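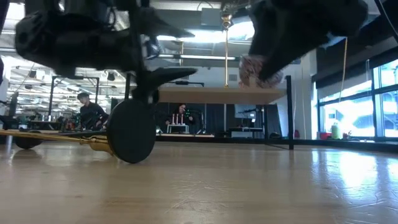 Do gold candlesticks earn their space?

Waraprom is a typo we keep making, so for the record: Waraporn Somboon wants a pair on every table at the June supper. I have doubts. Thin stems tip when somebody reaches for the bread, and shiny bases show every thumbprint. She says to put them up on a raised shelf. Fine, but then who sees the food?

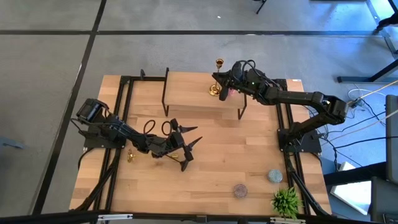
One candlestick up on the shelf, the other on its side.

Fongchan Khunthong is taking other ideas. I'd vote for jars.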